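Mattress recycling depot opens in Sodport

September 1, 2022

If you live in Sodport and you have an old mattress leaning against the back of the garage, there is finally somewhere good to take it. Mendbridge opened its mattress and bedding depot on Skalley Road this morning, and by lunchtime the line of pickups and station wagons ran out of the lot and past the bus stop. What a turnout!

The depot takes any mattress, any size, from any household in Sodport or Daly. Drop-off is free for the first 3 months. After that there will be a small charge, which Mendbridge says it will post at the gate and on its website before it starts. Box springs are welcome too, and so are clean blankets, comforters and pillows in usable shape.

Until now the choices have been pretty grim. The county landfill takes mattresses but charges for each one, and they are a headache once they get there – they don't pack down, they float up through the fill, and the springs wrap themselves around the machinery. Plenty end up dumped instead. The spring cleanup along the Daly road pulled a whole row of them out of the ditch, and anyone who drives that way to work will remember the one that sat by the culvert all winter.

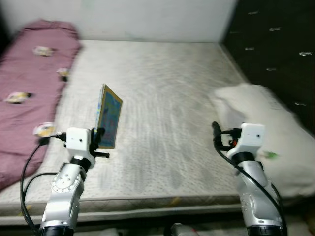
At the depot, each mattress gets a quick check at the door and then goes one of two ways. The ones in good condition are set aside for cleaning and passed along to families setting up a new home. The rest are taken apart by hand. Steel springs go to the scrap yard, foam is baled up for carpet padding, and cotton and other fibers are sold for insulation and oil filters. Wood from the box springs gets chipped for mulch. Mendbridge expects to keep 80 percent of every mattress, by weight, out of the ground.

The project has been a long time coming. Mendbridge started out fixing chairs and lamps in a rented storefront in Daly, and people kept asking about beds. In July the group ran a one-day trial collection in the Sodport fairgrounds parking lot, hoping to fill a single trailer. More than 700 mattresses came in, and the gates had to close early! That day settled the question of whether a permanent site was needed, and the old feed warehouse on Skalley Road, with its high doors and dry concrete floor, was ready for the job with only a few repairs.

The depot starts with a crew of eight, all of them hired locally. Training took up most of last month. Opening a mattress is quick work once you know how (a good pair of hands can strip one down in a few minutes), but king-size pillow tops are a different animal, and the crew has already picked out a favorite brand of seam knife.

Blankets are turning out to be a bonus. The trial brought in far more of them than anybody planned for, and the animal shelter in Daly has asked for as many of the worn ones as it can get. Anything in nice shape goes on the racks in the front room, where shoppers can pick through for a couple of dollars. Children's prints were the first to go this morning, followed closely by anything wool.

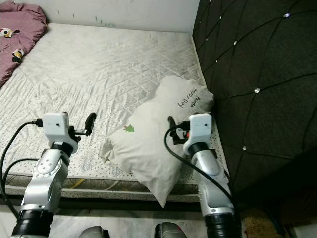

A bare mattress with a panda-print blanket beside a tufted headboard.

A few things to know before you load up. Take the sheets off and bring the mattress dry – a rain-soaked one can't be accepted, so throw a tarp over it if the sky looks iffy. Bed frames and headboards can't be taken at Skalley Road for now, though the Daly storefront will look at them if they are sturdy. Anything with bedbugs has to be sealed in a plastic mattress bag and mentioned at the gate, where it will be handled separately. Bags are for sale at the front desk.

You don't need to get the mattress off the truck by yourself. Pull up to the big green doors and the crew will come out with a cart. If you don't have a truck, Mendbridge is planning a pickup route that will cover Sodport neighborhoods first and Daly later in the fall. A sign-up sheet is on the counter in the front room, and it had filled both sides by noon today.

Schools, motels and summer camps can bring bigger loads by appointment. Two camps from up the valley have already booked their bunk mattresses in for the end of the season, so weekday mornings may be busy for the next little while.

The depot is open Tuesday through Saturday, 9 a.m. to 4 p.m., and the front room stays open an hour later for blanket shoppers. Use the Skalley Road entrance and keep left past the loading dock. Parking for the front room is on the street side.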